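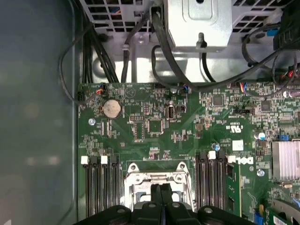 Rutilio Huerta asked whether the board has to be grounded to the bench before each block of episodes or only at the start of the shift. Each block. Item 3 has been reworded.

Search this site Enter keyword Go

PRE-COLLECTION CHECK, DESKTOP BOARD CELL
Skuslow bench, Lulthorpe
Thursday, January 23, 2020
Checked by: Verena Hauser

1. Case disconnected from AC, power button held down to drain. OK.

2. Case clamped, side panel off, no movement when pushed by hand. OK. Rear clamp replaced.

3. Ground strap fitted, case to bench. OK.

4. Cables clear of the approach path to the CPU socket. OK at start. Loops along the top edge of the board are to be rechecked after every reset.

5. Gripper fingers: no chips, no burrs, tips level. COMMENT: left tip worn. Usable for this block, change before the next.

6. Wrist camera lens clean, fingertips and socket both in view. OK.

7. Force limit set and tested against the foam block. FAIL on first test, limit had reverted to default after restart. Reset by L. Colombo, 2 clean stops.

8. E-stop, bench and pendant. OK, both.

9. Episode labels match task sheet. COMMENT: "approach" and "align" still used interchangeably. Tapia to fix in the Holance template. Do not relabel by hand.

10. Disk space for 600 episodes. OK.

Released for collection with item 5 open. Aborted episodes are kept and tagged, including operator errors.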